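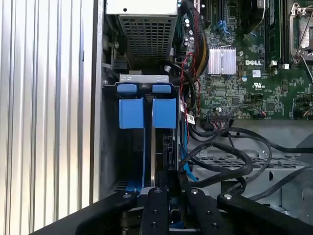
Two blue drive carriers inside a Dell desktop tower.

I'd been meaning to ring Margarida Nogueira since May, when she told me she'd left the accounts office to write ghost stories full time. We finally managed it this week (her kettle whistling, my dog barking) and talked for 2 hours!

Her first novel, Bretiscombe, is set in a damp Devon village where the church bell rings by itself. So where did it come from? "My gran," she said straight away. "She told me awful things at bedtime and then switched the light off. I loved her for it."

She writes in the mornings, in bed, in longhand, and stops at 16 pages even if she's in the middle of a chase. I said that sounded like torture. "Oh, it is," she laughed. "But I'm desperate to get back to it the next day."
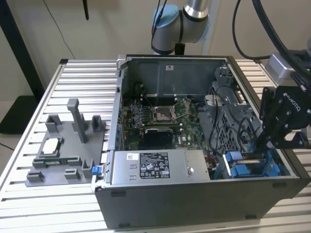

Then we got on to losing work, which every writer I know has a story about. Margarida's is a bad one – 3,000 words of the second book, Arruda, gone in an afternoon when her old computer died. She does her typing up on a desktop and has never much wanted to know what goes on inside it, the green motherboard and the rows of memory and all that. "I cried, then I had toast, then I wrote it again," she said. "The new one's shorter and the vicar is much nastier."

Her editor, Ifor Gough, liked the nasty vicar so much that he asked for more of him. She's still cross that he was right.

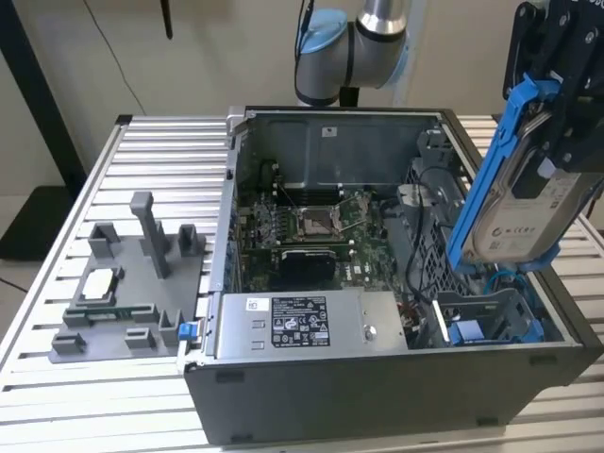
Dell desktop tower with the side panel off.

I asked what she reads when she's frightened herself silly. "Cookery books! And seed catalogues. Nothing bad happens to anyone in a seed catalogue, apart from slugs."

Arruda is with the printers now, and she's already scribbling notes for a third, with a lighthouse in it. She wouldn't tell me who dies. I did ask, twice, and she offered me her recipe for plum cake instead.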